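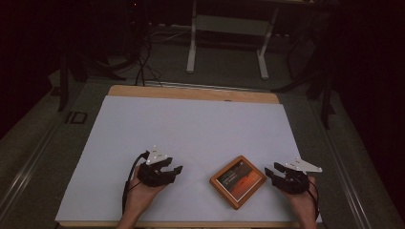

4 min read

Wurkel Tabletop Handling Set: data card and house rules

Welcome, and thank you for reading the card before opening the archive! It covers the Wurkel set, which we recorded with hand-held grippers at our Prilley workshop, and it also sets out the rules we ask operators to follow. If you only want to load the files, the loader notes are in the folder called tools, but please do come back for the section on exclusions.

What is in it

The release holds 1,000 episodes of two-handed work on small household things: picture frames, boxes, lids, books and the like. Each episode has the head camera video, the pose of both grippers, the jaw opening on each side and a short written instruction. Of these, 94 are marked "review" in the index. We left them in on purpose, as people working on failure detection kept asking for them, but please filter them out if you are training a policy and want tidy examples.

Rules for the table

Cover the tabletop with the white sheet before you begin, and leave it plain. No tape, no pencil marks, no little crosses showing where the object goes (we know it's tempting). It's fine if a strip of the wood shows at the far side.

Put one object down, and lay it at a slight angle, nearer to one gripper than the other. Early on we had everybody placing things dead centre and perfectly square, and the models we trained on those episodes were rather helpless when anything was turned. A small orange-framed picture lying a bit skewed and closer to the right hand is just the sort of start we like.

Begin with both grippers resting on the sheet, jaws partly open and pointing in towards the middle, touching nothing. Hold that for 2 seconds. The jaws needn't match each other exactly - a little more open on one side does no harm at all.

Rules for the grippers

The white triangular plate on top of each gripper must stay in place and uncovered. Sleeves are the usual trouble, so roll them up. Don't swap left and right units between operators without running the calibration again, even though the two look like mirror images and you may feel sure it'll be all right.

Let the cables run back past your wrists and off the near side of the table. They should never cross the sheet between the hands. If one drags on the object, stop, mark the episode and start afresh.

Round the table

Stands, rails and spare cable may show in the background, and we don't crop them. What we do ask is that they aren't moved partway through a session. Keep loose cable behind the table and away from where you put your feet.

Exclusions

We don't record faces, post, screens showing personal messages, or anything with a name and address on it. Printed matter is allowed if it came from the Echeverri prop box, which has been checked for this.

Licence and contact

Research use is free, with credit to the Zadau project. Corrections are very welcome and go to Sheyla Huamán, who keeps the index. Please quote the episode number.

Card last revised January 3, 2023. The next release is planned for March and will add drawer and hinge tasks.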